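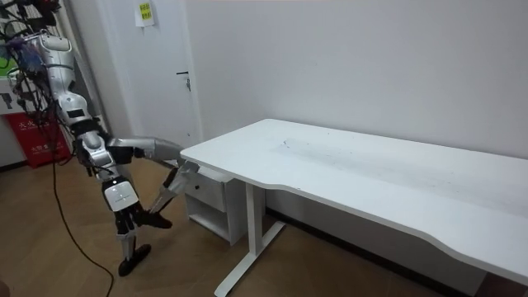

책상 꾸미기 게시판 > 자유 토론
제목: 앞이 안으로 파인 흰 책상, 서랍장은 왼쪽 밑에 넣는 게 맞을까요?
등록일 2022-12-23

글쓴이: 흰상판사랑
드디어 흰 책상 얘기를 여기에 써 봅니다! 9월부터 고민만 하다가 들인 Flekero 책상이고요, 앞쪽 가장자리가 완만하게 안으로 들어간 모양이에요. 다리는 흰색 금속 T자형. 바닥이 나무 마루라 흰색이 떠 보일까 걱정했는데, 벽도 문도 하얘서 생각보다 훨씬 잘 어울려요. 걸레받이만 어두운 색인데 저는 이 선 하나가 방을 잡아 주는 느낌이라 좋습니다.

고민은 서랍장이에요. 위에 서랍 하나, 그 아래는 뚫린 선반으로 된 흰 서랍장을 책상 왼쪽 끝 밑에 넣어 놨거든요. 보기엔 딱인데 이게 최선인지 모르겠어요. 밖으로 빼서 책상 옆에 세우는 분들도 많더라고요. 의견 부탁드려요!

그리고 상판 가운데에 회색 얼룩 같은 게 희미하게 있어요. 다들 어떻게 관리하세요?

댓글

연필깎이아홉
와 저 이런 곡선 상판 정말 좋아해요. 몸이 쏙 들어가서 팔꿈치 올릴 데가 생기잖아요. 서랍장은 무조건 안쪽 한 표! 밖에 두면 그 위에 택배 상자가 쌓입니다(경험담).

마루결
저는 반대요. 책상 밑에 넣으면 다리 뻗을 자리가 줄어요. 곡선 상판의 장점은 가운데 앉아서 좌우로 몸을 돌리는 건데 한쪽이 막히면 아깝죠. 저는 서랍장을 빼고 나서 허리가 훨씬 편해졌어요.

흰상판사랑
마루결 님, 그 생각은 못 했어요! 그런데 제 자리는 파인 부분이 가운데 쪽이라 앉으면 서랍장이 무릎에 안 닿더라고요. 오히려 왼손만 내리면 서랍이라 편하고요. 빼는 것도 한번 해 보긴 할게요.

귤한상자
얼룩은 물기 꼭 짠 천으로 먼저 닦아 보세요. 그걸로 안 지면 중성세제를 아주 조금. 매직블록은 참으세요, 무광 상판은 문지른 자리만 반들거려서 나중에 더 티 나요. 제가 예전 책상을 그렇게 보냈습니다ㅠㅠ

연필깎이아홉
매직블록 저는 잘만 쓰는데요? 힘 빼고 살살 하면 괜찮아요. 코팅 따라 다른 것 같아요.

귤한상자
살살이 어렵더라고요, 저는 꼭 힘이 들어가요. 하실 거면 뒤쪽 구석에서 먼저 시험해 보시길!

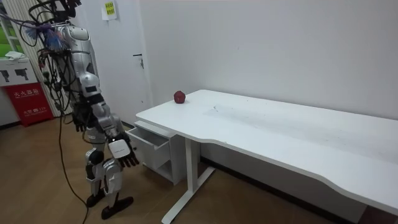 흰상판사랑
다들 감사해요! 그리고 저 요즘 빠진 게 하나 있는데, 벽 쪽 왼쪽 구석에 빨간 사과 하나 올려 두는 거예요ㅋㅋ 방이 온통 흰색이라 그런지 사과 하나로 책상이 확 살아나요. 화분도 시계도 올려 봤는데 사과가 제일 예쁩니다. 출출하면 먹고 다음 날 새 사과로 바꾸면 되고요.

창가두뼘
사과 인테리어 너무 좋아요!! 저도 흰 책상에 모과를 놓는데 향까지 나서 겨울에 최고예요. 색은 하나만 두는 게 핵심인 것 같아요. 두세 가지가 되면 그냥 어질러진 책상이 되더라고요.

마루결
저는 책상에 먹을 거 두는 건 반대파입니다. 사과는 바닥에 닿은 쪽부터 물러요. 놓으시려면 작은 접시라도 받치세요. 흰 상판에 과즙 자국 남으면 귤한상자 님이 또 출동하셔야 해요.

귤한상자
출동 준비 됐습니다ㅋㅋ 근데 접시는 저도 찬성이요. 다만 접시도 흰색으로! 색 있는 접시가 들어가면 사과가 묻혀요.

흰상판사랑
흰 접시 좋네요. 집에 Denodgate 작은 접시 2개 있는데 그중에 덜 반짝이는 걸로 해 볼게요. 사과 깎을 때 쓰는 건 Sabatier 과도인데, 이건 당연히 주방에서만 씁니다. 마루결 님 걱정 마세요!

마루결
칼까지 책상에 올라오면 저 이 글 신고합니다ㅋㅋㅋ

조립은새벽에
늦은 시간에 들어왔다가 정독했네요. T자 다리 쓰시는 분들께 하나만요. 몇 주 쓰고 나면 볼트를 한 번 더 조여 주세요. 저는 Zarnadum 책상인데 타자 칠 때 상판이 살짝 떨리길래 5분 들여서 조였더니 완전히 딴 책상이 됐어요. 진작 할걸! 그리고 발이 앞뒤로 길게 나오는 타입이면 바닥에 펠트도 붙이세요. 마루는 한번 긁히면 속상합니다.

흰상판사랑
헉 펠트 아직 안 붙였어요. 얇은 거면 될까요?

조립은새벽에
2mm면 충분해요. 두꺼운 건 푹신해서 오히려 흔들려요. 길게 잘라서 발 전체에 붙이는 걸 추천합니다. 동그란 거 띄엄띄엄 붙이면 그 사이로 먼지가 껴요.

창가두뼘
저는 동그란 펠트로 몇 년째 잘 쓰고 있어요. 먼지는 청소기 한번 밀면 끝이라 크게 신경 안 쓰셔도 될 듯!
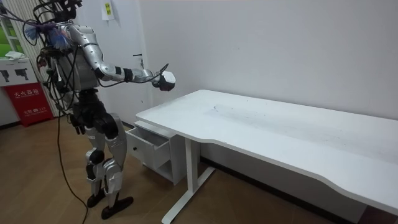 흰상판사랑
펠트는 일단 긴 걸로 주문했습니다. 그리고 상판 자국을 밝을 때 다시 들여다보니까 가운데랑 오른쪽에 몰려 있더라고요. 제가 오른손잡이라 그쪽에서 뭘 많이 끌고 다녔나 봐요. 왼쪽 끝은 서랍장 바로 위라 거의 안 쓰는 자리고요. 데스크 매트를 깔까 싶다가도 이 넓은 흰 면을 가리기가 너무 아까워요.

연필깎이아홉
매트 깔지 마세요! 흰 상판 보려고 산 건데 덮으면 무슨 재미예요. 자국도 쓰다 보면 정들어요.

귤한상자
저는 까는 쪽이요. 대신 곡선에 걸치지 않는 크기로 고르세요. 네모난 매트가 파인 데로 튀어나오면 손목에 걸려서 정말 거슬려요. 세로를 50cm로 샀다가 결국 잘라서 쓰는 사람이 접니다. 투명한 것도 있긴 한데 제 건 여름에 팔에 들러붙어서 서랍행이에요.

마루결
매트는 귤한상자 님 말씀에 동의. 사기 전에 신문지를 그 크기로 잘라서 하루 깔아 보세요. 글쓴님은 가장 깊이 파인 데서 벽까지 길이부터 재셔야 해요.

흰상판사랑
신문지 좋은 방법이네요! 오늘 저녁에 줄자 들고 재 보겠습니다. 서랍장도 일주일만 밖에 빼 놓고 써 볼게요. 어느 쪽이 이기든 후기 올릴게요!

마루결
밖이 이긴다에 귤 한 봉지 겁니다.

연필깎이아홉
저는 안쪽에 두 봉지요!

창가두뼘
후기에 사과 자리도 꼭 써 주세요. 접시 올린 버전 궁금해요.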